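Learning to eat with the calendar

When I moved to Prendby I did not know that vegetables have a season. It sounds silly, I know. In the city where I grew up you could buy the same tomatoes in every month, and they tasted the same in every month too, a little like water. My neighbour Ásdís Ragnarsson was the first person who laughed at me for buying asparagus in autumn. She was kind about it, but she laughed.

So last year I made a small rule for myself. For one year I would cook mostly what grows near here, and write down in a notebook what I ate and how much I paid. I am at page 60 now and my handwriting has become worse.

The first winter months were hard. I ate a great deal of cabbage. I learned to slice it thin and fry it slowly with caraway, and I learned that my husband does not like caraway. We had parsnips, which I had never cooked before, and silverbeet, whose colour I like more than its flavour. In August I cheated and bought a mango.

Spring was better, but it came later than I hoped. I thought that on the first warm day the market would be full, and it was still leeks. Bình Chu, who sells at the corner stall, told me to be patient with the peas. He sold me a bag of broad beans for eight dollars and I spent a whole evening taking off the skins while listening to the radio. It was a pleasant evening, I must say.

Then came summer, and corn. I had always boiled it for too long, as my mother did. Now I give it four minutes, or I leave it in the husk and put it on the barbecue until the outside is black. With butter, salt and a bit of lime I could eat it every night in January, and some weeks I nearly did.

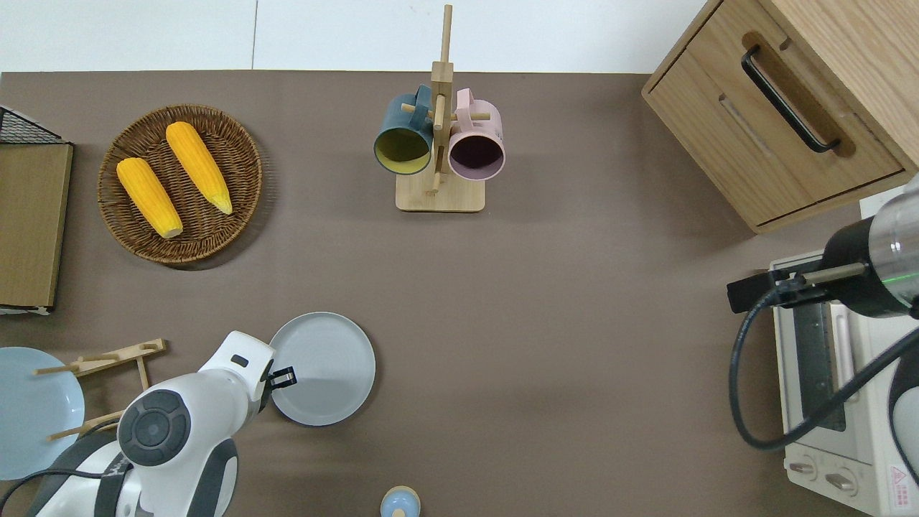
What I would do differently

I would start in summer. If you begin in June, as I did, you need a strong character or a good cookbook, and I had only an old one with the cover missing.

I would also freeze more. Bình's apricots lasted about 28 days from the first box to the last, and I was sure there would always be another box. I made two jars of jam and they were finished before Easter.

And I would not be so strict with lemons. Our street has one tree, and its owner is not generous.

The notebook has some empty pages left. I think I will keep going until they are full, with a mango from time to time.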